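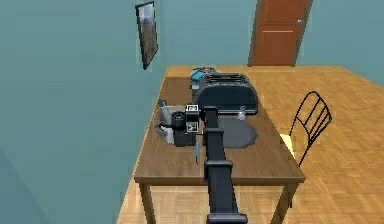
Robot cell keeper, part-time (Redirthorpe workshop)

Hi! I'm Qianru Li and I run the tabletop arm cell at Adby, and I'm looking for a person to look after it with me. Mostly you'd be looking after one arm, which we call Pan, plus the simulated copy of Pan that we try everything on first. I've been doing this by myself for a good while and I'm stretched pretty thin, so please read on if you like small screws and long log files.

What the job is

Pan is a small black bench arm with a gripper on the end and two square markers on the gripper, and it spends its days reaching for kitchen things: cups, jars, a toaster, that kind of stuff. Your mornings would start at the bench. You power up, run the homing routine, and watch the joints go through their range one at a time. Then you check the bracket screws (the middle joint works loose before any of the others, so start there), look over the cable, wipe the markers with a dry cloth and run the calibration script. The script wants 39 poses. If the error comes back higher than yesterday's, you find out why before anybody runs anything. Usually it's a marker that's lifted at a corner. Sometimes it's me, having leaned on the table.

After that you move over to the simulated side. Whatever changes on the real arm has to change there too: joint limits, friction, where the base sits on the table edge, marker positions. We have 2856 saved layouts at the moment and I'd like to get to 3000 by November, and every one of them has to load without the gripper starting inside a cup. I wish I were kidding about that. You'll get good at spotting it!

Repairs come up, too. We swap a servo every so often, and you'd do the swap, set the ID, re-zero the joint and write it up so the next person can follow it. I keep a paper notebook next to the bench and I'm stubborn about it. You can type your notes if you want, as long as they end up printed and taped in.

Who I'm hoping for

You've taken something with motors apart and put it back together, and it ran afterward. A 3D printer counts, so does a sewing machine. You can read Python well enough to change a number in a config file and know which number you changed. You're comfortable saying "I think I broke it" out loud, early in the day. I don't care about degrees. Experience with marker calibration or any physics simulator would be great, but I can teach both, and I like teaching them.

You do need decent close-up vision (glasses are fine, I wear two pairs) and the patience to run the same motion over and over while changing one setting.

Hours and practical stuff

It's up to 20 hours a week, four mornings, starting at 8:30. The bench work has to be done in person, but the simulation work can be done from home once you've settled in. There's a bus from Fakville that stops by the gate, and there's parking if you drive. Pay is hourly and depends on experience. I'll tell you the range on our first call so you don't sit through an interview to find out. Tools are provided, though most people end up bringing their own favorite hex driver, and that's welcome as long as it's labeled.

How to apply

Send me a short email through the Adby jobs page with "Pan" in the subject line. Skip the cover letter. Tell me about one machine you've kept running, what kept going wrong with it, and what you did about it. Photos are nice but not required, and half a page is plenty. Add a resume if you have one handy.

If it sounds like a fit, I'll call you, and then I'll invite you in for a paid half-day at the bench. We'll calibrate the arm together, load a few layouts and swap one servo. I read everything myself and I'll write back either way, though it may take me a week or so if a joint's acting up.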